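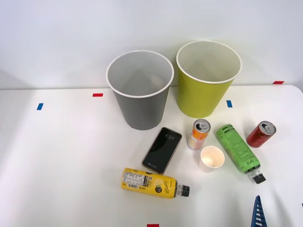 Roxana Arango wrote in to say that the last Carrier told people what goes in the trash and what goes in the recycling, and then left out the one thing she needed, the time the truck comes. She has a point. The November item was put together before Rutov had settled the winter route, and we printed it with a line saying the times would follow. They did not follow. So this item goes over the whole thing again, with the times, and with answers to the questions that came in after the last one.

Winter pickup in Plevgate

Rutov took over the Plevgate route in November. The trucks now come up Clernasska Street from the river end and turn at the school, which is the reverse of how it used to go. If you live at the top of the hill, you used to be first and you are now close to last. If you live down by the bridge, it is the other way around, and your cart needs to be out before you go to bed.

The river end is picked up from 6 a.m. The top of the hill is picked up before noon. Side streets off Clernasska are done by the smaller truck, which follows the big one and can be an hour behind it. Please do not call if the big truck goes by without turning down your street. Wait for the small one.

Trash goes every week. Recycling goes every other week, and the first recycling pickup on the winter schedule is 22/12/2020. Count two weeks on from there and you will have the rest of the season. Rutov says the schedule holds through the holidays unless the road is closed for snow, and in that case everything moves to the next day. Leave the cart where it is and they will get to it.

Where to put the carts

Handles toward the house, lids shut. Leave three feet between the two carts and three feet between the carts and anything else, such as a parked car or a mailbox. The arm on the new trucks needs the room. The crew used to get down and move things, and they were good about it, but these trucks run with a driver and no helper. A cart that the driver can't reach gets left.

When there is snow, do not put the cart on top of the bank. It tips when it is lifted, and then there is trash in the road until spring. Cut a flat spot at the edge of the driveway. Aiman Menon asked if the plow crew could leave gaps for the carts. We passed this on and were told no, the plow can't lift its blade at every driveway. He also asked if a cart could stand in the cleared part of the road on narrow streets. It can't. The plow will hit it.

What goes in recycling now

This is the part that has changed the most, and it is where most of the letters came from.

Paper and cardboard are fine, and cardboard has to be flattened. Boxes left whole fill the cart and then the lid stays open and the rain gets in. Wet cardboard goes in the trash. A little damp on the outside from the walk down the driveway is all right.

Cans are fine. Rinse them. You don't have to take the labels off.

Bottles and jugs are fine, with the caps screwed back on. The old hauler wanted the caps off, and a lot of people still do it that way out of habit. A loose cap falls through the sorting screen and ends up as trash anyway.

Glass is taken at the curb again. It goes in with everything else. Broken drinking glasses, window glass and mirrors are not taken, and neither are oven dishes. Wrap those in newspaper and put them in the trash.

Plastic bags are not taken, and neither is anything inside a plastic bag. If you collect your recycling in a bag in the kitchen, that's fine, but tip it out into the cart and keep the bag. Chiamaka Edet asked about paper grocery sacks full of newspaper, and those can go in just as they are.

Pizza boxes: tear off the clean lid and recycle it, put the greasy half in the trash. Milk cartons and juice cartons are taken. Paper coffee cups are not. Wrapping paper is taken if it is plain paper. If it has foil or glitter on it, or if it springs back open when you crush it in your hand, put it in the trash. Ribbon and string always go in the trash — they wind around the machinery at the sorting plant and someone has to go in and cut them out.

Loads with too much of the wrong stuff are charged back to the town. The fee is 100 dollars a load. One bag of diapers is enough to spoil everything around it, and by the time the load is tipped out there is no way to tell whose cart it came from. It comes out of the same budget as the road salt.

Indoors

Several people asked how others manage the sorting inside the house, with small kitchens and no place for another bin. There is no rule on this. What you do up to the curb is your business. But a few people sent in what works for them, and it may be of use.

Soon-im Kang keeps a bin for paper by the front door and opens the mail standing over it. She says that hardly any of it gets as far as the kitchen now. For cans and jars she uses the cupboard under the sink and takes them out every night with the dog.

Abimbola Usman has a house with four teenagers in it and wrote that signs and labels were a waste of time. What helped was putting the two bins next to each other everywhere, upstairs too. When there was only a trash can in the bathroom, every cardboard tube and shampoo bottle went into it. With a second one beside it, most of them go where they should. The two should look different enough that you can tell them apart half asleep.

Another reader, who didn't sign the letter, lines the trash bin and leaves the recycling bin bare, and says that is all the reminder anyone in the house needs. You do have to wash the bare one out. Hot water and dish soap will do it. Let it dry upside down before you use it again, or paper sticks to the bottom.

If you heat with wood, ashes have to be cold before they go out. Cold means four full days in a metal can with a lid, outside, away from the house and off the deck. Then bag them and put them in the trash cart. A cart caught fire on the hill road last winter from ashes that had been out of the stove overnight. New carts are charged to the household if the old one was burned, and the plastic ones go up fast.

Things that don't go at the curb

Paint, motor oil, car batteries, propane tanks and tires all go to the town garage. The garage takes them on the first Saturday of the month from 8 a.m. to noon. Wear a mask, stay in your car until you are waved forward, and have everything in the trunk or the bed of the truck where it can be reached. Bring something with your address on it.

Dried-out latex paint can go in the trash with the lid off. Mix it with cat litter if it won't dry.

Small batteries can be dropped in the bucket at the library entrance, which you can get to even when the library itself is closed. Put a piece of tape over the ends of the nine-volt ones.

Christmas trees can be left at the lower lot by the ball field through the middle of January. Take off the lights, the tinsel and the stand, and don't leave the tree in its plastic bag. They get chipped, and the chips are free to anyone who wants them in the spring. Wreaths have wire in them and can't be chipped. Those go in the trash.

Couches, mattresses and appliances need a sticker, sold at the town office window for 14 dollars each. Call the office a day ahead so that Rutov can send the right truck. An item with no sticker stays where it is, and after a week the owner gets a letter.

Carts

Each house was given two carts with the change of hauler. Rutov delivered 1000 of them over the fall, and a few went to the wrong places. If yours never came, or you have three of one and none of the other, call the town office and leave your street number. Don't swap with a neighbor without telling the office. The numbers stamped on the front are matched to the address, and a swapped pair makes trouble later when one of them needs a new wheel.

The old round cans can still be used for leaves in the fall, but the new trucks can't pick them up and they will be left if you put them out. If you don't want yours, bring it to the garage on a Saturday it is open.

Missed pickups should be reported by noon the next day. Call the town office first and leave the cart out. Please give the street number and say which cart was missed, and whether the houses on either side were missed too. That last part helps the most, as it tells Rutov if the truck skipped one stop or the whole block.

The next Carrier will have the spring leaf dates if we have them by then.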